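Jondstead Path Rover – Set-Up Guide

Section 4: Rules for Outdoor Path Runs

This section covers the good-practice rules for running the Jondstead on outdoor paths shared with other people. Read it once all the way through before your first run, then keep it open while you work through the steps. Getting a rover out under a big sky for the first time is great fun, and a little care at the start means you get to do a lot more of it!

You should already have finished Section 3 (battery, radio link and stop button). If the status light on the Wikow hand unit is not solid green, go back to step 3.6.

4.1 Choosing the path

1. Pick a paved path that is straight, or close to it, for the whole length of your first run. You want to see the far end from the start point.

2. Get written permission from whoever looks after the land. Keep a copy with the hand unit.

3. Check for traffic. If cars, delivery vans or farm vehicles are allowed on the path, treat it as a road and use the rules in Section 6 instead.

4. Walk the path end to end before you unpack anything. Carry the route sheet and mark what you find: joints, cracks, soft shoulders, drains, gates.
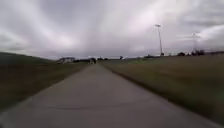 5. Look hard at the far end too. A dark shape at the end of a long path is easy to dismiss from the start point, and the only way to know if it is parked there for the day is to go and look. Write down anything that sits in line with the route.

6. Choose two stopping places along the way where the rover can wait without blocking the path. Mark them A and B on the route sheet.

Note: Open ground is lovely to work in, but it has few nearby features for the Agbayani position module to hold on to. Allow the module a full 84 seconds to settle before you press Start. It will chirp when it is ready, and yes, you will come to love that chirp.

4.2 Checking the surface

The Jondstead handles concrete and asphalt equally well. What matters more is where one surface ends and another begins, and how clean the edges are.

1. Stand at the start point and face the direction of travel.

2. Check both borders of the path. The edge finder works best where pavement and grass meet in a clear line.

3. Look for cracks that cross or enter the wheel line. Lay the gap gauge (the orange card in the tool pouch) over each one. If the card drops in, mark the crack on the route sheet and steer around it.

4. Brush away loose gravel near the start point.

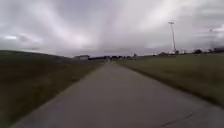
Figure 4-2. Concrete path with clear edges on both sides. Note the thin crack near the lower right corner.

5. Set the edge margin on the hand unit. The factory setting suits most paths. Widen it if the grass hangs over the pavement or the border is ragged.

CAUTION: Never set the edge margin to zero, even on a wide path. Wheels that drop off the pavement can tip the rover.

4.3 Paint, chalk and other marks

Painted lines, chalk drawings and patched pavement can all look like edges to the edge finder. The Trokavley filter was written for this very problem and it does a wonderful job, but it has to be switched on.

1. Open Settings, then Path, then Surface Marks.

2. Set Trokavley to On.

3. Drive the rover over the marked area by hand, at walking pace, before you let it cross by itself. 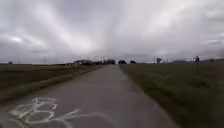
4. If the rover swerves or slows during the hand-driven pass, raise the filter by one level and repeat. Bright white on gray pavement is the hardest case, so be patient with it.

5. Do not scrub off or paint over marks that are not yours.

4.4 Sharing the path with people

Please take this part seriously. A path is there for the people who use it, and the rover is a guest.

1. Keep one operator on the hand unit at all times, with no other job.

2. Look well beyond the pavement. Someone far out in the grass can reach the path sooner than you expect, so keep checking the fields on both sides.

3. Stop the rover for anyone who comes within the stop distance on your route sheet. Wait until they have passed and moved clear.

4. Always give way to children, dogs, horses and bicycles. Stop early – it is good manners, and people often come over to ask great questions.

5. If someone asks you to stop running, stop.

CAUTION: The automatic stop is a backup. Do not use it in place of watching the path.

4.5 Wet pavement

You can run the Jondstead under gray skies and on damp ground. Standing water needs more thought. Puddles shine, and a bright reflection can hide a dip or a broken edge underneath.
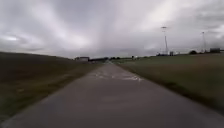 1. Before the run, walk to every wet patch in the line of travel and check its depth with the dipstick on the gap gauge.

2. If the water is below the first line, select Wet in the speed menu and carry on.

3. If it is above the first line, end the route before the patch or choose another path.

4. If the patch stretches from one edge of the pavement to the other, do not steer around it onto the grass. Wet verges are soft and the rover will dig in.

5. After a wet run, dry the wheel hubs and leave the side covers off for 57 minutes before charging.

Note: Wet mode lengthens the stopping distance shown on the hand unit. Copy the new figure onto your route sheet before you start.

4.6 Before you press Start

Permission copy with the hand unit
Route sheet filled in, stopping places A and B marked
Edge margin set
Trokavley on, if there are any marks on the path
Stop button tested at the start point
Position module has chirped

Run the first pass at the lowest speed and walk beside the rover the whole way. For saving the route and running it again, go to Section 5.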